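The Dish Job

Zyanya Lozano got to Brendgate at ten to six and the lights were already on upstairs, so somebody had slept there again.

Ponce. Of course Ponce. Shoes off, laptop open, coat over his knees like a blanket.

"It did 135," he said.

"135 what?"

"Stacks. Overnight. Out of 200."

She put her bag down. Did the math, didn't like it. The man from Boltcombe was coming at nine and Boltcombe ran kitchens, big ones, hospital trays and mugs by the thousand, and what he'd been told in October was that Brendgate would have an arm that could clear a dishwasher. Told by her. In a hotel lobby, two glasses in.

"And mugs?"

Ponce looked at his socks.

"Ponce. Mugs."

"We havent run mugs since Thursday. You said get the cubes solid first."

She had said that. She went and filled the kettle.

Her mother had cleared trays for a living. Nineteen years at the Drekside hospital, back kitchen, hairnet, and she could take four wet mugs in one hand without looking and be telling you off at the same time. When Zyanya explained the job to her, the arm, the money, all of it, her mother had listened very nicely and then asked did it know when a cup was cracked. No, Mama. Did it know when someone had left their teeth in one. No. "Well then," her mother said, and went back to her soup.

That was two years ago. She still didn't have a better answer.

"Run it for me," she said. "One. I want to see one."

He hit the key. The arm came around and went down and she stood there with the tea bag dripping on her wrist. 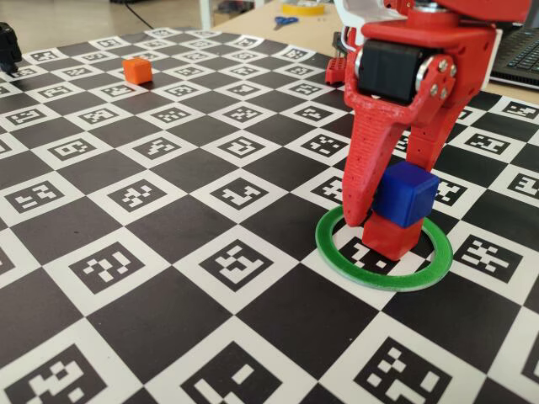
Blue on red, inside the green ring.

"See, that's good," Ponce said. "That's a good one."

"It's crooked."

"It's a bit crooked."

"Would you put a mug down like that? On a shelf, on top of another mug?"

"I don't put mugs on top of mugs."

"Hospitals do."

He rubbed his face. She felt bad then – he was twenty-four, he'd been eating crackers for dinner, and the thing on the mat was more than either of them could have done the year before. A block on a block. Her nephew did it at fourteen months and everybody clapped.

Six thirty. She sat at the bench and opened the slides. Slide four said HOUSEHOLD READY in letters she'd picked herself. Slide five had a number on it, 1689 dollars a month, which was what Boltcombe would pay per arm, per kitchen, and which was the rent and Ponce and the lawyer if they took enough of them. She read it a few times.

"What if he brings a mug," she said.

"Why would he bring a mug?"

"I would."

Ponce thought about it. "Then I guess we try the mug."

"And it drops it."

"Maybe it doesnt."

"What did it do Thursday?"

Long pause. "Two," he said. "It got two. Then it got the handle caught and kind of... threw it."

She laughed, couldn't help it, tea up her nose. Then he was laughing too, and for a minute it was all right, it was just two people in a cold room above a tire shop.

Then it was seven.

She took out slide four. Put it back. Took it out. Typed a new one with nothing fancy on it: what it does now, what it doesn't, what we think by next summer. The second list was long. Wet things. Glass. Anything stacked by a tired person. Knowing a cup is cracked. She left out the teeth, then put the teeth in.

"He's going to walk," Ponce said over her shoulder.

"Could be."

"You want me to hide the cubes?"

"No. Leave the cubes." She pushed her chair back. "Go wash your face. And bring up the mugs, the ugly ones, the brown ones. All of them."

"They've got coffee in them."

"Good," she said. "So will his."

He went down in his socks and she could hear him in the little kitchen, running the tap, banging the cupboard, clearing the sink by hand. It took him hardly any time at all.

She called her mother while she waited. It rang and rang, and then the voice, wide awake, water going in the background there too.

"You're up early," her mother said. "Is it working?"

"Sort of," Zyanya said. "Tell me again how you hold four."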